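### 3.2 Tabletop and drinkware

Household drinkware varies more in handle shape than in bowl shape, and the survey by Vukčević and Colombo at the Corkdale site recorded both. Of the 346 items in the Skurkora inventory, 36 were handled cups with a bowl wider at the rim than at the base. These form the subset analyzed in this section. Cups were placed empty on a wooden table, one at a time, and no saucers or mats were used.

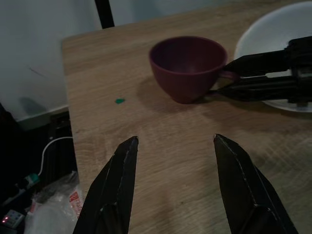 **Figure 2.** Burgundy cup on the wooden table, held at the handle.

Surface finish was treated as a separate variable. Wood grain produces local changes in tone that can be confused with the edge of a shadow, particularly under dim lighting, and dark glazes increase the difficulty at the inner rim. Zaugg and Geum annotated the rim, the base and the visible part of the handle for each item – the base was omitted where the bowl hid it. Disagreements were settled by a third annotator (Cheon).

Handles were coded by side relative to the table edge nearest the annotator. In 15 items the handle was partly covered and its outline could not be closed; these were retained with an open contour and excluded only from the area measurements in Section 3.4. Rim diameter was measured with calipers before placement, following the Trurnier protocol.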